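Hat stands: round disc top vs. dome top, and what do you do with suede?
Forum: Closets, Shelves & Small Storage
10 replies

skakus_attic wrote:
OK, I finally gave up on the row of hooks by the door. I had caps hanging by their straps for two years and every one of them has a crease across the back now. So I've gone over to little tabletop stands and I am so happy with them I had to come tell somebody!

The kind I like is the plain wooden one: round base, thin pole, flat round disc on top. You set the cap on it crown up and you're done. It takes up less room than a dinner plate and you can scoot it down the table when you need the space. Brown suede-type caps look especially good next to bare wood, I think (my husband says all caps look the same, he is wrong).

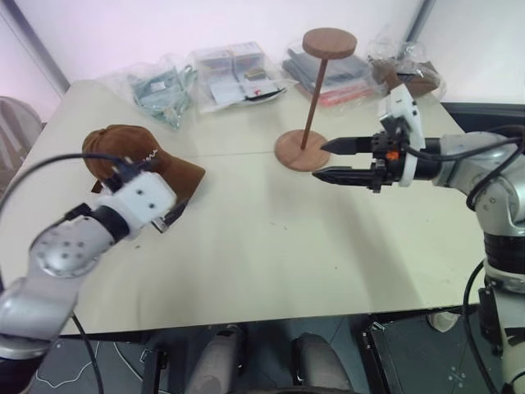 My one open question is the slant. I love a pole that leans a little, it makes the whole thing look less like store furniture, but I keep wondering if a heavier hat would pull it over. Anybody using a slanted one with a real felt hat?

The other half of my project is the small stuff, which I'm putting in clear plastic bags along the back of the table, up against the wall. Cables and papers and little boxes in one, other odds and ends in the next. You can see everything! I used to have it all in a drawer and I bought the same charging cable twice.

brimside802 wrote:
Love this. Slanted pole is fine for ball caps. For felt I'd want a heavy base, or at least turn it so the lean goes the opposite way from the brim. Mine went over in February when the cat brushed past it, and that was a light straw hat.

pegboard_pat wrote:
I'm going to be the grump. A flat disc is bad for caps. The edge presses a ring into the crown if you leave it there long enough, and with suede you'll never get it out. Get a dome top. I have the Dolten one with the cork dome and my caps look brand new.

skakus_attic wrote:
How long is long enough, though? I rotate mine, so each cap is up there maybe 10 days and then goes back on the shelf. No rings so far, knock on wood (ha).

pegboard_pat wrote:
Ten days is probably OK. I was thinking of people who put a hat on a stand and leave it till next winter.

Fadime Altıntaş wrote:
Hello, I sewed hats for a living for a long while, so let me put in a word for the disc. What matters is the size of it. If the disc is a good bit narrower than the crown, only the middle of the top touches and yes, you can get a bump. If it is nearly as wide as the crown, it spreads the weight and a cap will sit there happily for a season. You can also fold a piece of cotton flannel over the top. I have done this with an old pillowcase and it costs nothing.

For suede or anything with that soft nap, brush it before it goes on the stand, always in the same direction, and keep it out of the sun. Sun is much worse than any disc!

brimside802 wrote:
The flannel idea is great, stealing it tonight.

lo_and_behold wrote:
Can we talk about the bags? I went the clear bag route and I loved it for a month. Then they started sliding down on each other and the one I wanted was always at the bottom. Standing them in a Steveck letter rack fixed it. They file like folders now and I can flip through.

pegboard_pat wrote:
See, I'd skip bags completely. Boxes with labels. Bags look like a pile waiting to be dealt with.

skakus_attic wrote:
Pat, you and I are never going to share a house, haha. I don't read labels! I look for the thing. If I can see a bit of green or the end of a cord I know which bag to grab. The letter rack sounds perfect though, lo. Does it hold thick ones? Mine get fat once there's a box in them.

lo_and_behold wrote:
The slots are about as wide as a paperback, so a bag with one small box in it goes in fine. Two boxes, no. I split mine up: papers and flat things in the rack, anything lumpy in a Yáñez basket on the floor underneath. Also squeeze the air out before you close them, it makes a huge difference.

Fadime Altıntaş wrote:
One caution from me. Please don't keep the caps themselves in closed plastic for months. If there is any damp in the fabric it stays there, and the smell is hard to get out. For a suitcase or a move, of course, no problem. Stuff the crown with tissue first and leave the top of the bag open a little.

skakus_attic wrote:
Oh, good to know, I had a winter hat bagged up and I just went and let it out. Going to look for a wider disc this weekend and cut up some flannel. Pat, if the ring shows up I'll post it here and you can gloat.

pegboard_pat wrote:
I'll be checking.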